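Buscamos participantes para las jornadas de prueba en el comedor de Louro

Publicado el 1 de diciembre de 2018

En Grummont llevamos ya un tiempo dándole vueltas a cómo queremos que sea el trabajo en nuestros comedores de empresa cuando la parte más repetitiva, la de poner y recoger el servicio, la haga un brazo automático al que en casa hemos acabado llamando Stirer. Y como esas vueltas no queremos darlas solos (bastantes decisiones se han tomado ya en los despachos sin preguntar a quien lleva el delantal), abrimos esta convocatoria a 16 personas que trabajen o hayan trabajado en cocina, sala u office y que tengan ganas de opinar, de protestar si hace falta y de enseñarnos cómo se hacen las cosas de verdad.

El trabajo empieza por lo pequeño: un plato, una mesa cuadriculada a mano y mucha paciencia.

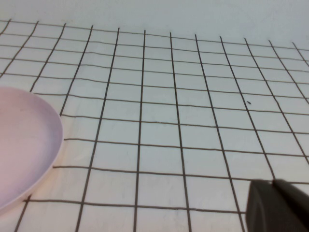 Benvinda Guerreiro preguntó en la reunión de mayo si, cuando la máquina ya supiera recoger las mesas, a las de office nos iban a mandar a casa o nos iban a dar el doble de mesas, y pidió que la respuesta quedara por escrito.

Pues por escrito queda, y con mucho gusto: durante las pruebas no se modifica ningún contrato ni se reduce ningún turno, y el reparto de tareas posterior se negociará con la plantilla. Lo que sí va a cambiar, y preferimos decirlo desde ahora, es el día a día. Habrá menos viajes con bandejas y más rato de supervisar, corregir y atender a la gente, que a unas personas les apetece muchísimo y a otras bastante menos. De eso queremos hablar con vosotras y vosotros.

En las sesiones se trabaja con vajilla, alguna pieza de fruta y bloques de colores, colocados en distintos puntos de la cuadrícula.

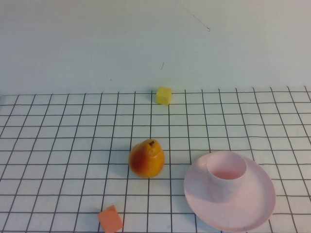 Equipo de Personas y Automatización · Grummont, centro de Louro

Qué os pedimos: asistir a 4 sesiones de media jornada, observar el trabajo del brazo, hacer vosotros mismos las mismas tareas y contarnos después, con calma y un café delante, qué os ha parecido. No hace falta saber nada de informática, de verdad que no. Nos vienen igual de bien quienes están encantados con la idea y quienes la miran con recelo.

Qué ofrecemos: 233 euros por persona al completar las sesiones, comida incluida y el desplazamiento pagado desde Plistley. Si ya trabajáis con nosotros, las horas cuentan como jornada y se cobran aparte de la nómina habitual.

Para apuntaros, escribid unas líneas a Judite Vilela o llamad a la extensión 3512 y preguntad por Sofia Frade, indicando vuestro puesto y los turnos que os van mejor. Si preferís pasar en persona por la oficina del centro, también nos parece estupendo. Contestaremos a todo el mundo, también a quienes esta vez se queden sin plaza.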